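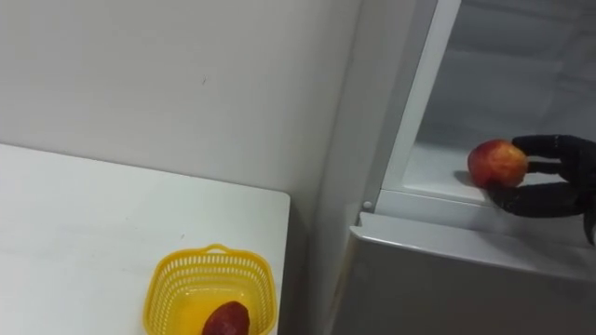 Hala El Fassi writes that hers kept a head of lettuce crisp for nearly 2 weeks, and would we please bring back the bigger size. We are! See below.

## Segura crisper liners, by Nodari

Washable liners for fridge drawers and fruit shelves. Cut with kitchen scissors. Pack of 2.

- Small: 28 cm wide, fits most half drawers
- Large: 32 cm wide, back in January
- Machine wash cold, line dry. No bleach, no softner
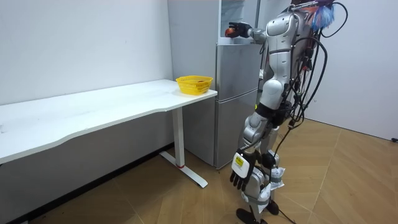 ## Fitting

Wipe drawer first. Lay ribbed side up, trim the back edge, not the front. Corners a bit stiff out of the pack, they relax overnight.

Some older fridges have a sloped drawer floor. Liner still works, might slide. Trim snug.
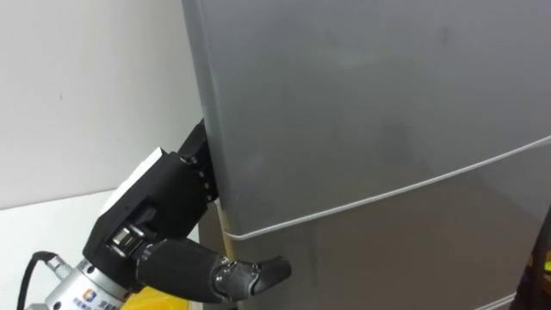

*Two-door fridge, gray finish.*

Apples and pears give off gas that turns greens limp, so don't store them togehter. Separate drawer if you have one. Bananas never in the fridge, please stop asking. 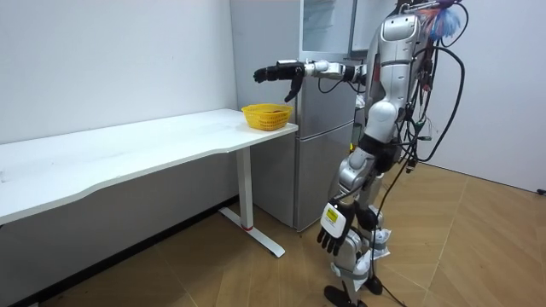
Shipping is weekdays only, orders placed Sunday go out next morning. Returns fine if uncut. The liners also work outside the fridge: a yellow plastic basket like the one on the white desk will take a small, trimmed square. Questions to Kelly Quintana at the Nodari order desk.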